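Tank bag

A tank bag is a piece of motorcycle luggage that sits on top of the fuel tank, in front of the rider and directly in the rider's line of complaint. It is held on by magnets, straps or a locking ring, and it holds the things a rider expects to want before the end of the day: gloves, a map, a sandwich, a phone, the toll money. It is generally the smallest of the common luggage types and the one most often overfilled.

Background

Early motorcycles carried luggage where bicycles did, on a rack at the back. The tank was left alone, partly out of respect for the paint and partly because many early tanks were slim boxes slung under the frame's top tube, with no upper surface to speak of. Once the saddle tank became usual, riders had a broad, gently curved shelf at chest height, and it was only a matter of time before somebody put a bag on it. Military dispatch riders and long-distance tourers were among those who did, often with little more than a canvas satchel and a belt.

Purpose-made tank bags became a familiar sight in the 1970s, most of them vinyl or coated nylon with a clear plastic map window on the lid. The map window outlived the habit of carrying maps by several decades. On current bags it has been shrunk to fit a phone, which can overheat in direct sun and switch itself off shortly before the turn.

Methods of attachment

Magnetic bags have magnets sewn into flaps or into the base. They go on and come off in a second and need no fitting, which has made them the default choice for anyone with a steel tank. They do nothing at all on aluminum or plastic, a fact discovered in a great many driveways. Magnets will also pick up any iron grit lying on the tank or on the garage floor and press it firmly into the clear coat.

Strap-mounted bags use a harness that runs around the steering head at the front and under the seat or around the frame at the back. The bag clips or zips to the harness. Straps work on any tank material and tolerate heavy loads, but they must be routed clear of the steering and the control cables, and the harness usually has to be unclipped at one end before the rider can get at the filler cap.

Ring-mounted bags lock onto a plastic or metal ring bolted around the filler cap. The bag itself never touches the paint. The drawback is that the ring is made for a particular bolt pattern, and the bag plate for a particular ring, so a rider who changes motorcycles may end up with a drawer of rings that fit nothing in the household.

Suction-cup bags exist, chiefly for plastic-covered tanks. Opinions of them tend to depend on how far the owner has ridden.

Size and shape

Capacity is given in liters and should be read with some generosity toward the manufacturer, who has usually measured with every expansion zipper open. A small bag of three to six liters will take a wallet, a tire gauge and a pair of thin gloves. Bags of ten to fifteen liters suit day trips. Anything above 20 liters begins to interfere with the handlebars at full lock, and can hide the instruments from a shorter rider, who is then free to guess.

Tank shape matters as much as volume. Sport bikes have short, steep tanks and a crouched riding position, so their bags are wedge-shaped and low at the rear. Touring and adventure machines allow a taller bag. Classic twins, with narrow, rounded tanks, are best served by something small and soft. A bag that rests against the horn button will make itself known at the first tight turn.

Materials

Most bags are made of woven polyester or nylon with a water-repellent coating. The coating wears off, the zippers leak before it does, and many makers include a separate rain cover in a bright color. The cover is stored in a pocket inside the bag, so fitting it in a downpour requires opening the bag in a downpour. Roll-top bags with welded seams keep water out properly but are slow to open at a toll booth.

Leather and waxed cotton remain popular on older and retro-styled machines. Both are handsome and both need periodic dressing, which owners describe as a pleasure for the first year.

Paint protection

Paint damage is rarely caused by the bag. It comes from dust trapped underneath, which vibration works across the finish like very fine sandpaper. The usual precautions are to wipe both the tank and the bag's underside before mounting, and to lay a clear adhesive film over the contact area. A film kept on for years may leave its own outline where the surrounding paint has faded. 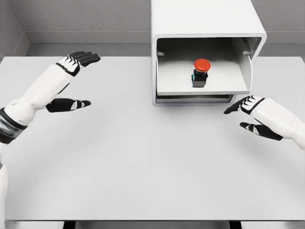

Safety and use

A tank bag keeps weight low and near the middle of the motorcycle, where it disturbs handling less than the same load on a tail rack. Hard or sharp objects are best carried elsewhere, as the rider's chest is likely to meet the bag in a frontal collision. Nothing should obstruct the steering, and the bars should be turned fully both ways after each loading.

Strong magnets may affect magnetic-stripe cards, and people with pacemakers are advised to ask a doctor before using a magnetic bag. Few tank bags lock in any serious sense. Most riders carry theirs into the restaurant, using the shoulder strap supplied for the purpose, or the grab handle if the strap has been lost.

See also

Saddlebag
Tail bag
Fork bag
Top case
Tank pad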